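Print this page
E-mail this to a friend

Workshop tips: sorting out a slow Linux box on the bench

Sunday, September 5, 2021

Quick one this week, been busy. Few people asked how I keep the old bench computer going (the one by the vice, runs Linux, has done for years). Mostly housekeeping. Notes below in no order at all.

Disk full. Nine times out of ten it's this. Before anything else type

df -h

and look at the line ending in a plain / on its own. If it says 100% the machine will do daft things. Won't log in, won't print, browser shuts itself. Mine had 137 MB left on it last time and was sulking badly.

Find what's eating it:

sudo du -xh / | sort -h | tail -n 16

Takes a while on an old drive. Put the kettle on. The biggest things come out at the bottom. Usually it's logs, old package files, or a folder of videos you forgot about. Don't delete anything you don't recognise, look it up first.

Old packages. On Debian, Ubuntu, Mint and so on:

sudo apt clean
sudo apt autoremove

First one chucks the downloaded package files, they're only copies. Second one removes bits nothing needs any more. READ the list before you say yes. Jagadeesh Kaimal said yes without reading and lost his desktop, had to put it back from a text prompt with his phone in the other hand.

Logs. If you're on systemd, and you probaly are:

journalctl --disk-usage
sudo journalctl --vacuum-size=60M

Sixty is plenty for a workshop machine. Pick your own number if you want more history. To make it stick, edit /etc/systemd/journald.conf, find SystemMaxUse, take the # off the front and put your number after the equals sign. Then

sudo systemctl restart journald

Should say systemd-journald there, sorry. sudo systemctl restart systemd-journald. The short name won't work.

Don't go deleting things in /var/log by hand. Some programs keep hold of the file and the space doesn't come back till you restart them. If you must, empty it instead:

sudo truncate -s 0 /var/log/whatever.log

Backups. Before the above, not after. I use rsync to a USB drive, nothing clever.

rsync -av --dry-run /home/ /media/backup/home/

Dry run first, it only lists what it would do. Happy with it, take --dry-run out and go again. Watch the slash on the end of /home/, with it you get the contents, without it you get the folder inside a folder. Keerthana Salian keeps 3 drives and swaps them on the first of the month. I've got one and a guilty conscience.

Check the drive is really mounted too. If it isn't, rsync will happily fill up your main disk with a folder called backup and you're back at the top of this page.

Stuff starting at boot. Try

systemd-analyze blame

Longest at the top. Don't panic at every line, a lot of it runs side by side. On mine the slow one was a print service for a printer I gave away. Turned it off with sudo systemctl disable --now and the name of the service. Boots a good bit quicker now.

Swap. Little memory and no swap = everything locks up when you open a second tab. free -h tells you. If the Swap line is all noughts, make a swap file. I'll do that one properly in October, too long for here.

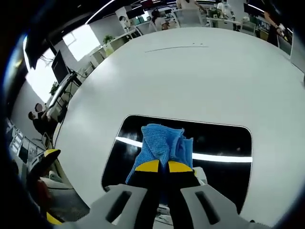
Aliases save typing, and they save typos, which matters if you type like me. Stick them at the bottom of .bashrc in your home folder, one to a line, like alias space='df -h' and then open a new terminal. No spaces round the equals sign or it moans. Typing with workshop fingers does the keyboard no favours either, so keep a cloth on the bench, a blue microfibre one like that will do for glossy black surfaces as well, go over them dry and gentle and look for smears where the light catches. Screen gets its own cloth, never the one that's been near the oil. Back to aliases: don't name one after a real command unless you mean it. Type the name first and see if anything answers.

Updates. Do them when you've got time to spare, not five minutes before you need to print a cutting list.

sudo apt update
sudo apt upgrade

If it asks whether to keep your version of a config file, keep yours unless you know you never touched it. Pressing Enter normaly keeps yours.

Passwords on a sticky note under the shelf. No. Stop it.

Sudheer Krishnan wrote in asking if any of this works on Fedora. Du, df, rsync and the journal stuff, yes, same. For the packages it's sudo dnf clean all and sudo dnf autoremove, and same warning about reading the list.

Swap files next, then getting the old scanner going if I can find the lead for it.

Print this page
E-mail this to a friend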